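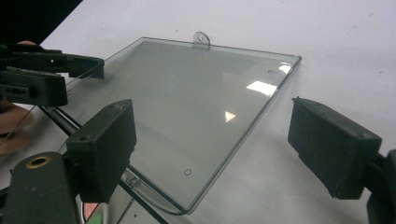

The rulebook nobody wanted to write

Teaching robots by hand is a messy business. A small packaging outfit tried putting it on two sheets of paper.

February · 4 minute read

Clear plastic is the worst. Ask anyone on the demo floor at Gilano and you get the same answer, usually before you've finished the question. Clamshells, lids, blister trays, the thin stuff with the hang tab on top. It shines. It bends. A camera looks at it and sees the table.

It's also most of what the company packs. So when Gilano started collecting its own training demonstrations last year – people working with hand-held grippers, cameras on the tools, robots to learn from the recordings later – the clear trays went on the list first. And the trouble started pretty much the same morning.

Not with the trays. With the people. Everyone did it their own way.

One person pinched a tray by the rim. Another took it flat between the finger pads. One regrasped constantly, tiny nervous corrections, open, close, open. Somebody wore a striped sleeve that kept sliding into view. Somebody else kept the lights half off to kill the glare, and got lovely clean footage of conditions that don't exist anywhere in the plant.

First batch: 1000 recordings. Kept after review: 600. The rest went in the bin, and arguing over which ones took longer than making them did.

Hence the rules. They call it the Burusel sheet, after the building it was written in. Version one was eleven pages and unread. The one taped up by the benches now has seven rules on two sides of paper, and the type is big enough to read with both hands full.

Rule one is lighting. Leave it alone. The overheads stay on, whatever they do to the plastic. Glare is part of the job and the robot is going to meet it on the line, so it meets it in training. This was the most fought-over rule and still is. The vision people wanted diffusers. They lost, for now.

Rule two, plain work surface. White, matte, wiped down at the start of each shift. A few specks are fine. Tape is not fine, coffee is really not fine.

Rule three is grip. Flat pads on opposite edges, squeeze until the part stops slipping and then stop squeezing. Thin trays bow in the middle if you overdo it, and a bowed tray teaches a bowed grasp. Nothing goes through the hang hole. People love to hook the hang hole, it's quick and it looks clever, and on the line that hole belongs to the peg.

Rule four: when two grippers are on one part, one leads. The leading hand moves, the other follows. Decide before you pick up. Fighting yourself across a piece of plastic looks like nothing on video but it shows up in the motion data as a sort of shiver, and the shiver gets learned.

Rule five. Mistakes stay in if you recover from them. Drop the tray, pick it up, carry on, good. Drop the tray and start the whole thing over, mark it and move on. The first draft said to delete every fumble, wich gave them a robot that had never seen a fumble and had no clue what to do after one.

Rule six is sleeves and jewelry. Dark, plain, pushed up or buttoned. No rings, no dangly badges. Faces stay out of it completely, and any recording that catches one gets pulled the same day. Same for phones, paperwork, anything with a name on it.

Rule seven is rest. Fifteen minutes off the tools each hour, grippers down on the bench, hands empty. This one came from the operators and management signed it without a fight. Those grippers get heavy. Wrists go first, then the elbow, and tired hands make bad recordings anyway, so the people and the data want the same thing for once.

Does it work? Second batch, same size, 1000 again. Kept: 894. Not a controlled study, the team is quick to say so, and people also just got better at it. Still. Nobody at Gilano wants to go back to the free-for-all.

What the sheet doesn't cover is a longer list. There's no rule for scratched trays, which behave differently from new ones and catch the light differently too. No agreed way to grade a recording either – kept or not kept is all there is. And nothing at all on how a rule gets changed, which right now means someone crosses it out in pen.

Two other shops have borrowed it. Grusia, which does bakery packaging, took everything except the grip rule and wrote its own for soft film. Raju took the whole thing and doubled the rest breaks. The three now swap notes each month, and there's talk of a shared version, maybe a public one.

There are proper safety standards for industrial robots, thick ones, and they matter. They deal with machines that are already moving. The hour before that, a person at a bench with a tool in each hand showing a machine how it's done, is mostly house rules and habit. Some places don't even have the house rules.

Version three is due when the scratched trays get sorted. The draft has one new line so far, in pencil: clean the pads at lunch.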